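Search this site Search Go

The crate that came to tea

Plastic stacking boxes want to be furniture now. Are we really going to let them?

26 May 2018

Somebody at Tevano has decided that what the British home lacks is a warehouse. The firm's new range, Raltis, is storage of the sort you would once have found behind a supermarket, sold at prices you would not. I have been reading the brochure for 3 weeks and still can't find the page that tells me where the toys go.

The pitch is easy enough to follow. Wood chips, wicker sheds, cardboard gives up in the garage. A plastic crate can be hosed down on the lawn. Fine. I own two of them and they hold wellingtons. What I doubt is the next step, in which I am asked to build a hallway out of them.

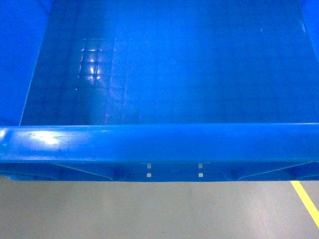
The trouble with blue

Colour is the first problem. Industrial blue is cheerful on a loading bay and very loud next to a skirting board. It is glossy too, so every ceiling light bounces straight back at you, and the little grid moulded into the base will hold on to crumbs, grit and dog hair for as long as you let it. The brochure calls this "an honest surface". I call it an hour with a toothbrush.

Radwa El Sherbiny, who plans stockrooms for small shops, is kinder than I am, though only up to a point. "A good crate is mostly rim," she told me. "If the lip is thick and rounded you can carry it full. If it's thin you'll know by the second trip." She has no patience with lids, labels or anything on castors.

She does like rollers. Steel shelving with rows of small white ones, so that a crate slides forward when you want it, makes sense to anyone who has dragged a heavy box off a high shelf.
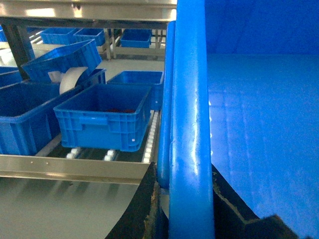
Whether it makes sense for jumpers is another matter. A roller bay of that kind starts at £400 from Bråten, before you have bought a single crate, and Zokis will charge you another £40 to bring it up the stairs. You could have a decent second-hand chest of drawers for less - and it would shut.

I did try. I cleared the cupboard under the stairs, put both crates in and lived with it until I needed the hoover, which was behind them. The wellingtons are back by the door.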